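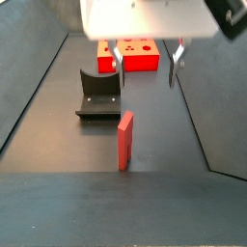
Two metal gripper fingers, opened wide apart.

Going back to college in the evenings at 39, is it daft?

Posted in Work and Learning

marmalade_skies

Hello all, I've been reading this board for ages and never had the nerve to post, so please be kind, and apologies in advance because I do go on a bit.

I'm 39 and I've worked behind the counter at Mavromatis, the bakery and café on the corner of our high street, since my youngest started school. I like it, I really do. The customers are lovely (mostly!) and I get to take home the odd loaf. But my knees are starting to complain about the standing, the hours aren't going to get any better, and I've had it in the back of my mind for a long time that I'd like to do something technical. I was always the one who mended things at home. When I was at school I was steered firmly towards typing and childcare and I suppose I never steered myself back.

Plovton College runs an evening course in engineering maintenance, two nights a week, 6.30 until 9. It starts in September and they want an answer by the end of July. The full cost is 4000 pounds over the whole thing, which made me sit down when I read it. There's a payment plan but I haven't had the details yet. I've also got that much in savings, just, but it was meant to be for the roof, and the roof is not getting any younger either.

My other worry is the maths. I got through my exam by the skin of my teeth and that was a very long time ago. The leaflet says "a reasonable standard of maths is expected", and I have no idea what reasonable means to a person who teaches engineering!

So I suppose I'm asking three things. Has anybody done an evening course at my sort of age and kept a job going at the same time? How bad is the maths? And would you spend the roof money? My husband says go for it, but he says that about everything, bless him, including the time I wanted to keep geese.

Thank you for reading if you got this far.

tuppence_and_change

Hello and welcome, and no, it isn't daft. I did a very similar course when I was a few years older than you are now, so I'll tell you how it went for me and you can take from it whatever is useful.

The two evenings were fine. What I hadn't reckoned on was the weekend. There was always something to write up, and I got into a habit of leaving it until Sunday night and then being bad-tempered with everybody in the house. By the second term I'd moved it to early on Saturday morning, at the kitchen table with a pot of tea before anyone was up, and I got to quite enjoy it. If your bakery shifts start early you may find you're awake anyway! Do have a word with your manager before you sign up, though. I needed to swap off late finishes on college nights and it was much easier to ask for that in the summer than it would have been once I'd already missed a class.

On the maths, please don't let it put you off. We did a lot of rearranging formulas, some trigonometry, areas and volumes, and reading numbers off charts. I'd forgotten nearly all of it. What I did was borrow a school revision guide from the library, the ordinary sort that sixteen-year-olds use, and do two pages a night through the summer with a pencil and a rubber. Fractions came back first, then percentages, and the triangles took me until about the end of August and a fair bit of muttering. Ring the college and ask if they'll send you the assessment they give people at the start, or one like it. Mine did, and seeing it written down was much less frightening than imagining it.

As for the roof, I wouldn't touch that money until you've looked at every other way. Ask Plovton whether there is any help with fees for adults on lower wages, and ask what counts as income, as the rules where I was were different for people working part time. Ask about the payment plan in writing too. I was told one thing over the phone and another on the form. And find out what happens if you have to stop halfway through. I didn't think to ask and I was lucky not to need the answer, but one of the women in my group had to leave at Christmas when her mum was poorly and it was a real muddle getting it sorted.

One more thing, and then I'll let you get on. Ask if you can sit in on a class. I was convinced everybody would be nineteen. There was a retired postman, two sisters who ran a launderette, and a very quiet lad who shared his crisps with me every week until the end. I still miss those crisps.

bodger36

do it. maths is fine. buy decent boots

windfall_apples

I'm going to be the slightly gloomy one, I'm afraid, although I do wish you well and I hope you'll come back and tell us how you get on.

I'd want to know what jobs there are near you before parting with anything. I did an evening qualification and then found that the firms within reach wanted people who could work nights, which was no good to me with small children. Kornex in our town took on day staff, but you needed to be there by six and the first bus was at ten past. Look at the adverts now, write down what they're asking for, and take the list along to the open evening. If the tutor can tell you which bits the course covers, you'll have a much clearer idea.

I'd also be careful with loans. When I was thinking of going further with mine I had a quote from a lender that came out at 367 pounds a month, and I nearly said yes because I was tired and wanted it settled. I slept on it and didn't. The college plan, when I finally got hold of it, was far gentler.

And do get the roof looked at before September. It might only want a few tiles.

marmalade_skies

Oh, thank you all so much, I've read these out loud to my husband! I rang the college this afternoon and they're posting me the assessment and the payment forms, and I've got a place at the open evening. I've asked about sitting in on a class as well and the lady is going to let me know. The revision guide is reserved at the library. Somebody is coming to look at the roof next week, and I've warned my husband that nothing gets signed until he's been.

bodger36, which boots?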